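Speaker notes: Everything in Its Tray
Driltbridge makers' evening, 29 Sep 2020
Slot is 20 minutes with questions. Kirsten Campbell introduces. Water on the left, clicker on the right, do not confuse them again.

OPENING
Say hello. Ask who owns a toolbox. Ask who keeps their tools in it. Wait for the second lot of hands, enjoy the difference, move on.

The Prundik parts list: 3055 lines, alphabetized by me over one November. It can tell you which drawer a thing should be in. It has never once been right about the small screwdriver.

SLIDE 1: THE BENCH MID-JOB
Leave it up and let people look before talking.
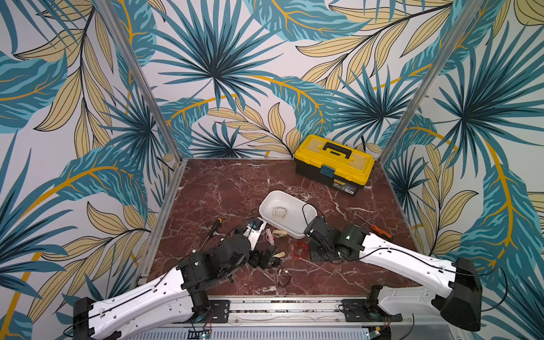

A toolbox is a fine piece of furniture. It goes in the back corner, it has a handle and a latch, and it looks like the home of a responsible adult. Meanwhile the screwdrivers are out on the red marble pattern, one on each side of the tray, and the wire has started a life of its own.

Point out the red wire. Coiled wire is storage, tangled wire is a hobby. The thin black coil near the front is how I want all of it.

Point out that a white tray on a dark surface is the cheapest lighting upgrade going. Drop something small and pale on a busy pattern and you are down on your knees with a flashlight. (If they laugh at the leaf wallpaper, let them. I like it.)

THE RULE
A tray holds what you are working on now. Spare parts, snacks and the bracket from last time live elsewhere. When the job stops, clear the tray first and the tools second. Everybody does it the other way around and then tips the tray into the toolbox, where the parts spend their retirement.

Tell the Dhillon story, short version. We bought 300 little bins and labeled 170 of them. The rest filled up with things that deserved labels more than anything we'd labeled. Pause. Don't tell the long version, Mackenzie Leclerc is in the audience and remembers it differently.

SLIDE 2: WHAT A PALE DISH SHOWS YOU

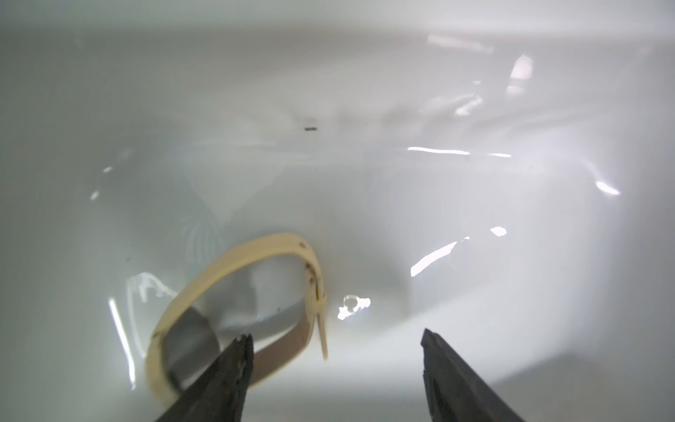

Beige band in the white dish. Note the brown marks along the right-hand curve.

Ask the room: keep it or toss it? Expect a split. My view is that a stained band gets looked at before it goes in any drawer, and you only get to look if it's sitting on something plain. Same goes for the dark speck above it. On my old bench mat that speck would have had tenure.

IF TIME
Fotitz drawer dividers, 6 to a pack. Good, overpriced, I own three packs.

QUESTIONS
Somebody will ask about pegboard. Be kind.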